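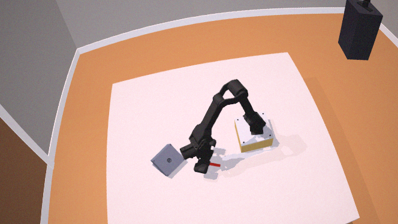

Según Khurram Abbasi, la pregunta de si una máquina puede ya recoger una mesa está mal planteada mientras no se diga quién ha colocado los objetos y con qué criterio. La objeción, formulada durante la revisión interna del protocolo Romari, obligó a rehacer la sección de tareas y a separar los resultados obtenidos con disposiciones fijas de los obtenidos con disposiciones sorteadas.

Figura 4. Entorno simulado de manipulación sobre mesa: brazo articulado con la pinza orientada hacia la caja amarilla; a la izquierda de la base, placa gris con orificio central.

4.2. Tareas y criterio de éxito

El conjunto comprende 24 tareas domésticas y de taller, entre ellas apilar, insertar, tapar y retirar piezas pequeñas. Cada política se evaluó en 100 episodios por tarea. Se considera éxito que el objeto permanezca en la región de destino al agotarse el tiempo, sin contacto con la pinza. No se conceden puntuaciones parciales.

El entrenamiento utilizó 3.708 demostraciones teleoperadas, recogidas en los laboratorios de Prakgate y Donuvmont. La política de referencia, James, recibe únicamente imágenes y posiciones articulares.

Con disposiciones fijas, James completa la mayoría de las tareas de apilado. Al sortear la orientación de las piezas, el rendimiento cae de forma marcada en las de inserción, donde un error angular pequeño basta para bloquear el avance. Las piezas delgadas próximas a la base del brazo plantean otra dificultad: las configuraciones de agarre alcanzables son escasas y el planificador agota con frecuencia el tiempo disponible. Los fallos de percepción y de alcance se contabilizan por separado en la sección 4.3.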